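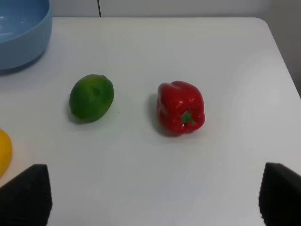

The Hullard Produce Table has moved well past the stage where we were drawing it on the backs of envelopes. When Janum agreed to fund a first year of free tasting and cooking sessions, we promised a bright, plain room where people could handle fresh food before deciding whether they liked it, and we have it now. The walls are pale, the table is white with a rounded corner, and against that a green lime and a red pepper look so good you want to pick them up straight away! We had wondered about a tablecloth. We're very glad we left it in the cupboard.

Progress since March

Fit-out is finished. The new table went in first, then the shelving and the second sink, which took longer than planned because the old pipe ran somewhere other than where the drawings had it. We lost a few weeks of evening sessions to that and have added them back on to the end of the season.

Sessions are running in the daytime and the early evening. Each one starts with a few fruits and vegetables on the table, uncut, and people talk about what they already cook with them. Only after that do the knives and boards come out. The citrus session has been the favourite so far, and it's the one people ask for again. We had planned it as a short filler between the soup session and the corn session, and it now gets a full evening of its own.

The recipe cards are printed, 300 of them, on heavier stock than we budgeted for. They survive a wet counter, so the extra cost feels well spent. The lime and coriander dressing card is going fastest.

Bowls were a small win as well. We bought plain ones in light colours, and peel, seeds and bruised spots are much easier to notice in them than in the old steel ones.
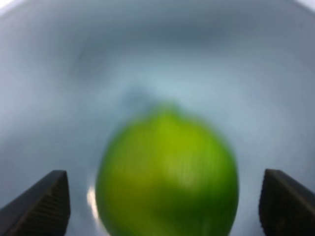
A lime in one of the pale bowls.

Spending

We have spent $2,987 on equipment and small wares, and that line is now closed. The produce line is healthy. Hestik is supplying us weekly at the rate we agreed in the spring and has been very good about swapping things when a crop comes in late. We would like to move what is left in the printing line over to produce, and a short request is attached for your approval.

What we are learning

People are far more adventurous when the food is whole. A cut pepper on a plate gets a polite nod, but put the whole thing on the table and the questions start — what do you do with the seeds, can you roast it over the burner, does a red one taste different from a green one? We have rewritten the opening of every session with that in mind.

The written feedback form is too long. Most people fill in the top half and leave the rest. A shorter one is ready to go.

Storage is still tight. The fridge holds enough for one session comfortably and for two only if someone stacks it carefully.
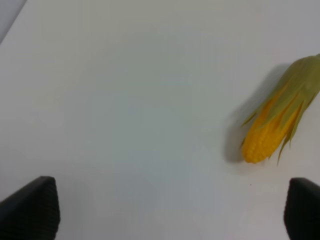 PICKERING, 12 September 2024 — Corn is on the table this month, and we couldn't be happier with how it looks. We ask for it with the husks on, and an ear with the green leaves partly peeled back from those bright yellow-orange kernels does half the teaching for us. The corn session covers husking, cutting the kernels off safely, and a simple stock from the cobs. A freezing demonstration follows it.

Looking ahead, we have 3 things on the list before the next report: the shorter feedback form, a second fridge (we are pricing used ones), and a flyer for the streets around the building. The flyer would go to up to 1,000 households, and we would love to have your logo on it if you can send us the file in the right colours.

You're welcome to drop in on any session. Bring a container, as there are usually leftovers.

Related items
Hullard Produce Table: session outline, citrus
Request to move funds, printing to produce
Recipe card: lime and coriander dressing
Supply arrangement with Hestik
Previous report to Janum, March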